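Stoltia opens its doors, and its simulator, to anyone who fancies watching a robot tidy up

Visitors to the May open day can see the Rukano arm at work on screen and try their hand at setting it a job

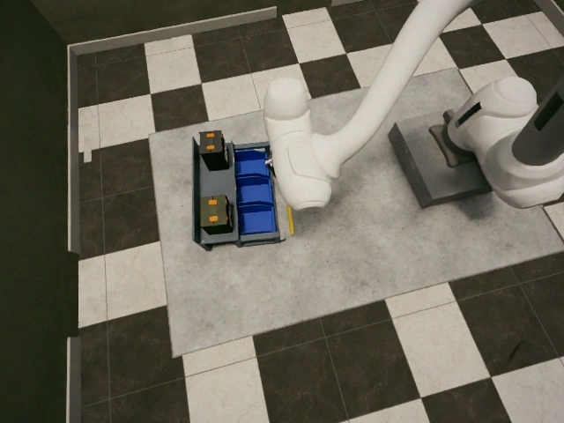 The Rukano arm at the blue three-compartment bin, as rendered in Stoltia's simulator. Picture: Stoltia

Stoltia, the automation workshop on the Trokmont estate, will hold its first public open day this May. The doors open at 10 in the morning. The robot will be on time. The staff have promised to try.

The main attraction is a live demonstration of Rukano, the company's simulated workbench, in which a white robot arm practises small sorting jobs of the sort most of us were told to do before tea and didn't. The bench has a tray fixture, two dark boxes with orange tabs and a bin with three compartments. The arm's task on the day is to put things where they belong. Stoltia would like it known that this is harder than it sounds, and that anyone who doubts it is welcome to have a go with the hand controller.

There are 20 places in each session, and visitors will be split into pairs. Each pair chooses a starting layout, moves the bits and pieces about on the virtual mat, and then stands back while the arm works out what to do. A yellow stick is among the items available. Past experience within the company suggests that everybody will want to move the stick.

"We have run this bench 204 times since we last changed the software, and I have watched more of those runs than is good for a person," said Tahmineh Fallahi, who leads the simulation team. "People expect sparks. What they get is an arm thinking carefully about a bin. By the third go they're shouting at it like it's a penalty shoot-out."

The floor of the simulated room is laid in black and white marble-effect tiles, a good deal smarter than anything in the real building. Visitors are asked not to raise this with the landlord.

Selorm Ankrah, workshop manager, will give a short talk on how a job moves from the screen to the shop floor, and what tends to go wrong on the way. He has been allotted ten minutes. Colleagues who have heard the talk before advise bringing a drink.

"A mistake on screen costs us a sigh and a restart," he said. "A mistake out on the floor costs us a gripper, and then I have to fill in the form. I'm very much in favour of the screen."

Sepúlveda, the café across the yard, will serve lunch from noon. All of its sandwiches are made by hand and the owner has asked us to say that this will not be changing.

Entry is free but places must be booked through the Stoltia website. The building holds 200 people and the fire officer has no sense of humour. Children are welcome with an adult. The demonstration room is on the ground floor with step-free access from the car park, and a quieter session with the sound turned down will run at 4 in the afternoon. Parking is limited, so please share a car if you can.

Notes for editors

Rukano is written with one capital letter and no exclamation mark, whatever the old leaflets say.

Tahmineh Fallahi and Selorm Ankrah are available for interview before the open day. Further stills from the simulator can be supplied on request.

Press enquiries: the Stoltia press desk, via the contact page on the company website.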